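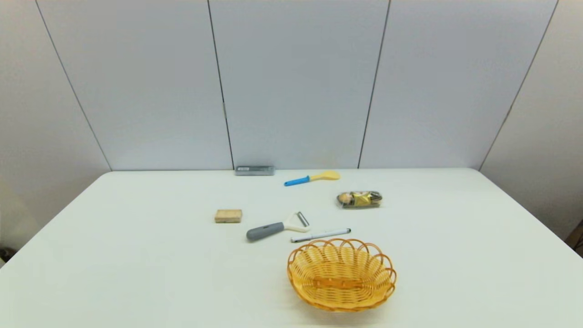
The Table Where Small Things Wait

Every home has a place where things stop on their way to somewhere else. In my home it is a white table. A rice paddle with a blue handle lies near a gray case, and a package of food has come to stay with them. They do not belong together, but they have been living like this for days.

I moved to Prinholm in November, with 32 boxes and very little patience. The kitchen things had a drawer, the writing things had a drawer, and still many of them returned to the table each evening. I bought a course on tidying from a company called Horkora. It had 31 lessons. I finished four of them.

What helped me more was a basket. Mine is yellow and orange, woven from plastic, with a row of loops around the top. The rule is simple: when the basket is full, I must empty it before I cook dinner. A pen can go in it, or a peeler. Food cannot.

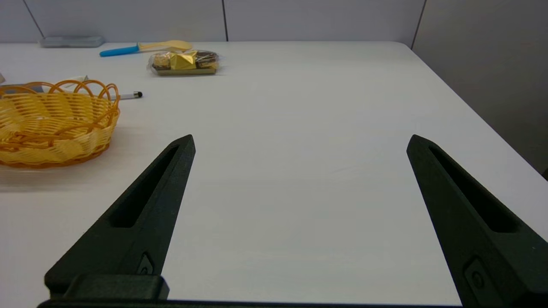

Vũ does not agree with this rule. A basket, Vũ wrote to me after my last column, is only a drawer without a front, and a person who needs one should own fewer things. I thought about this letter for a long time. Perhaps it is correct for a person who cooks rice once a month.

I cook it every day, so the paddle must be near my hand. The same is true for the peeler. I tried to hang both of them on the wall,

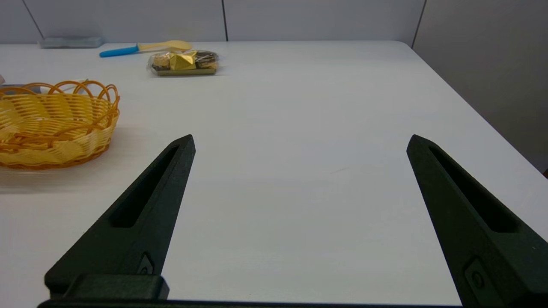 but the hooks fell down in the second week, and I was too tired to put them up again. The basket does not need hooks or glue. At the market in Darnholm I have seen similar ones in many sizes, and I advise you to take a smaller one than you think you need.

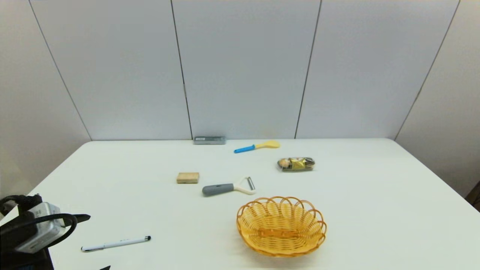
On the table: the paddle, the peeler and the snacks still share one table.

Now I begin with the food, then the kitchen tools, and I leave the papers and pens for last. It is slow work on some evenings, and on those evenings I eat a snack first.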